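How to set up a pretend lunch table

Play food is my favourite thing to set out for little ones, and I've done it on every kind of surface going, from the Dromora coffee table to the tray of a high chair. You don't need a whole play kitchen! A flat top, a few dishes and a handful of food will keep a four-year-old busy for 45 minutes, sometimes longer.

1. Start with the dishes. One plate and a couple of bowls is heaps. I like them all different colours, so you can say "can you put it in the blue bowl?" and get a bit of colour practice in on the sly.

2. Choose your fruit. Bananas are the best starter because every kid knows one, and if yours has a peel with flaps that fold back, even better (my lot will peel and un-peel all morning). Add something round, something sliced and a strawberry or two.

3. Throw in one thing from the real pantry. A sauce bottle is perfect -- make sure the lid is screwed on tight, please learn from my carpet.

4. Spread it all out. Leave gaps between the bits and pieces so small hands can grab one without sending the rest flying.
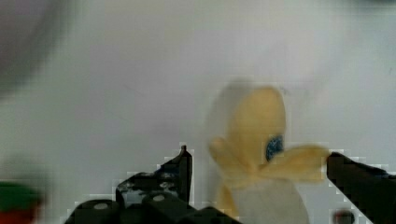
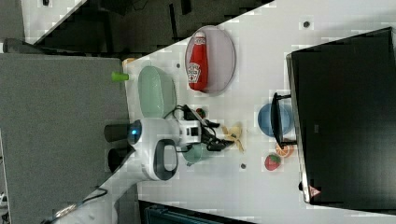 5. Now play cafe. You order first, then swap. I ask for ridiculous things like strawberry with tomato sauce, and I always complain that my banana is late. So-yul Kwak, who lives two doors down, has her kids write out the bill as well, and I've pinched that idea because the prices are hilarious. Mine was $257 last time, for fruit.

6. Pack up by colour or by shape. Everything yellow in one tub, everything red in another. Wipe the play food over with warm soapy water before it goes away, and let it dry properly with any flaps open -- water does hide in there.

I keep our set in an old biscuit tin by the back door, with the bowls stacked on top. The lid hasn't shut since October.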